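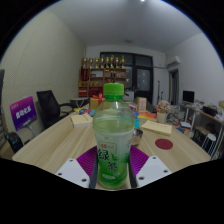 Grirkport Evening Walking Club

4 min read

I gave up coffee in the spring and I've been meaning to write about it ever since, mostly so people in the club will stop asking me on the hill. Green tea is my thing now. Cold, out of a bottle, from the fridge at the corner store if I'm in a rush, or brewed in a big jar overnight if I've been a grown-up about it.

The first week was awful. I had a headache that sat right behind my left eye and I snapped at Arsalan Kazmi over a parking spot (sorry again, Arsalan!). I'd been drinking four mugs before lunch for years, so I guess I had it coming. By the second week I was sleeping through the night and waking up before my alarm, and that was when I got a little smug about it.

For the overnight stuff I use 8 teaspoons of loose leaf in the big jar, cold water straight from the tap, lid on, back of the fridge. Strain it in the morning. I used to pour boiling water on green tea and then complain it tasted like lawn clippings – Florence McIntyre set me straight on that one. Let the kettle sit a while first if you want it hot. She also puts a slice of cucumber in hers, and I've tried it twice and I'm still not sold.

What I miss is the smell. Walking past the bakery on Royer Street when they've got a pot on is still hard, and the tea doesn't have anything like that going for it. I do miss having a reason to sit down for ten minutes, too, so now I take my jar out to the back step and do the same thing there.

We're doing the Gustside loop again next week, the long way, with the stairs. Bring a drink and a jacket, it was windy up top last time and I lost a perfectly good hat.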